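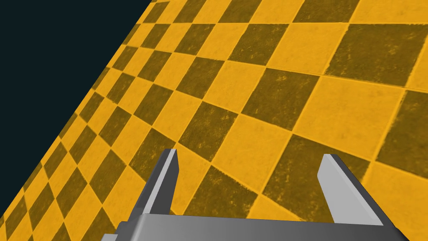
*Slide 1. Gripper open over the check floor, sim view, nothing held.*

Speaker notes, cell 3 upkeep talk. Lacey Marsden, 11/25/21

- Say hello, say who I am. Look after the pick cell at Matness. Don't do the company history.
- Leave slide 1 up while people sit down. Render from our sim copy of the cell. Yellow and dark squares, two fingers, wide gap. Every job tonight gets tried in there first, then on the real arm.
- Ask: who has changed finger pads this year? Wait for hands. Really wait.

**Start-of-shift checks**

- Lock off, tag on, key in pocket. Say it twice.
- Wipe both fingers, lint-free cloth, no solvent on the pads (Bhat pads go gummy, we lost 9 in October that way).
- Open and close by hand from the pendant, slow. Listen. A tick near the end of travel = grit in the slide.
- Look down between the fingers from the wrist side, same sort of angle as slide 1. Tips should lean in by the same amount. If one looks lazy, stop, get the gauge out.
- Air line, 2 fittings, soapy water. Boring. Do it anyway.

**Swapping a finger**

- Jaw fully open before you touch a bolt. I once did it half shut, knuckles, tell that story if time.
- Fingers are a pair. Change both. Harkik sell them singly and people get tempted.
- Bolts in a bit at a time, side to side, then torque wrench. Not "feels about right".
- Write it in the book BEFORE the lock comes off.

**Setting zero again**

- This is where we lose the hours. New finger, old offset, arm thinks its tip is somewhere it isnt.
- Close on the setting block, save, open, close again. 3 goes. If the readings wander, bolts again.
- Then update the sim to match. Minument file, tool tab, finger length. Save under a new name, please, whoever keeps overwriting mine.
- Back to slide 1 here if anyone looks lost. Point at the gap. Zero is the middle of that gap, not the middle of the crossbar. They're not the same on our real one, the bracket pulls it over a touch.
- Sim floor is flat. Our floor is not. Shim on the left rear foot, do not kick it, do not tidy it away.

**Questions I'll get**

- Can we grease the slide more often? No, it picks up dust. Monthly, thin film.
- Why not leave the spare gripper on the shelf made up? We do now. Bottom shelf, blue tub, zero it anyway when it goes on.
- Cost of pads: don't know, ask stores, move on.

Running late by now probaly. Skip the torque table, it's on the handout. Handouts by the door, sign the sheet, leave my pen.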